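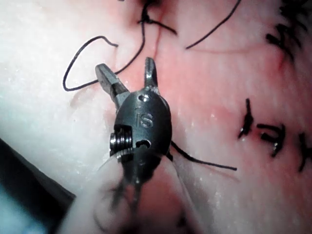
Ticket: Left jaw slow to close during suturing practice
Product: Nosidik training grasper, wrist camera kit
Customer: Endorlow skills lab
Opened by: Mamta Rathore
Assigned to: Yogesh Tiwari, Meinecke support
Status: Waiting on customer

Mamta Rathore, Friday, 9:40 a.m.
We have the kit on a trial and need to decide on purchase in August. When the operator closes the grasper on a suture tail, the right jaw moves right away and the left one lags. The thread slips out on almost every second try. Opening is fine. Same result after a restart. Abhishek Dixit ran the same drill on our other arm with no trouble.

Yogesh Tiwari, 10:15 a.m.
Thanks. Is the tip the one with IS on the housing, and did the lag start after a tip change? Please also send the software version from the service page.

Mamta Rathore, 10:50 a.m.
Yes, IS is on the body under the jaws. We changed the tip Thursday evening. Version is 5.2. No error codes in the log.

Yogesh Tiwari, 11:20 a.m.
Please try these in order:
1. Park the arm and take the tip off.
2. Check the threaded pin on the side of the housing for caught suture. Don't turn the pin.
3. Refit the tip until it clicks, then run Jaw Calibration with nothing in the jaws.
4. Open and close 8 times off the tissue pad and watch the left jaw.

Mamta Rathore, 1:05 p.m.
Did all of it. No thread on the pin. Calibration passed the second time. Off the pad both jaws now close together. On thread it's better, but the left jaw still lags once in a while. Bimla Bhardwaj wants to know if a replacement tip counts against the trial.

Yogesh Tiwari, 1:30 p.m.
It doesn't. I've ordered one to your lab address. Please keep the old tip and return it in the same box. Run step 3 again once the new one is on and post the result in this ticket.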